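Where Do People Go Between Two Tasks? A Study of Breaks in Shared Workplaces

Final report, Workplace and Everyday Life course
Vesna Mujić
Supervisor: Merja Aaltonen
Oct 21, 2018

Why I chose this subject

My grandmother worked in a textile mill, and when she talked about it she almost never talked about the cloth. She talked about the bench by the loading door where the women sat with their coffee, and who sat next to whom, and what was said there. I grew up with those stories, so when Merja asked us to pick some small part of working life and look at it closely, I already knew I wanted to write about breaks. I did worry that the subject was too light for a whole report. After a few weeks of reading and a great deal of talking to people, I have the opposite problem, and I have had to leave out more than I would like.

My main question was simple: when people step away from their work for a few minutes, what makes them choose one place over another? I was also curious whether they felt they were allowed to take the break at all, which turned out to be a much bigger matter than I had planned for.

How I did the study

I worked with two companies that were kind enough to let me in. Tastine develops recipes and packaging for ready-made soups, and its staff spend much of the day on their feet in a test kitchen. Onedix makes bookkeeping software, and nearly everyone there sits at a desk. I wanted the contrast between standing work and sitting work, and I got it, although not quite in the way I expected.

I sent a short questionnaire to 500 people across the two companies and received 377 answers, for which I am very grateful. I also held longer conversations with people who wrote on the form that they had more to say. Many of them did! One conversation at Tastine went on through an entire lunch and into the washing up.

The questionnaire asked where people spent their last break, whether they were alone, and what they did. There was an open box at the end for anything else, and I should have made it larger. People wrote sideways up the margins.

What people told me

At Tastine, people mostly wanted to sit down, and they were not fussy about where. A window came up again and again, and so did a door that closes. One woman wrote that she goes to her car and listens to one song, always the same one, and then comes back in. I have thought about her answer more than almost any other.

At Onedix, I had assumed that people who sit all day would want to get up and walk. Some did. A good number, though, only moved from one chair to another, and when I asked why, they said the change of chair was the break. Getting away from the screen mattered more to them than moving their legs.
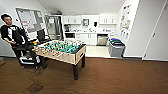 Games were a subject on which people disagreed warmly. Those who liked having a foosball table at work said it gave them something to do with colleagues they hardly knew, and that you can play a whole match with someone without having to think of a thing to say. Others found the noise tiring, or felt that a game looks like idleness in a way that a cup of coffee does not. A newer employee told me she would love to play but waits until someone senior starts.

That brings me to the question of permission. Both companies have generous written rules on breaks, and very few people mentioned them. They mentioned their manager's habits instead. Where a team leader went off for coffee in plain sight, the rest of the team did too — and where the leader ate at the keyboard, people wrote about feeling guilty for leaving theirs.

What I would do differently

I collected all my answers in a single season, and I suspect that January would give a very different picture of who goes outdoors. I would also like to watch as well as ask, because people do not always remember a break of five minutes very well. Merja suggested a simple diary kept over two weeks, and I think she is right that it would have caught the small pauses my form missed.

My thanks go to everyone at both companies who answered, and to my grandmother, who read the first draft and told me I had left out the biscuits.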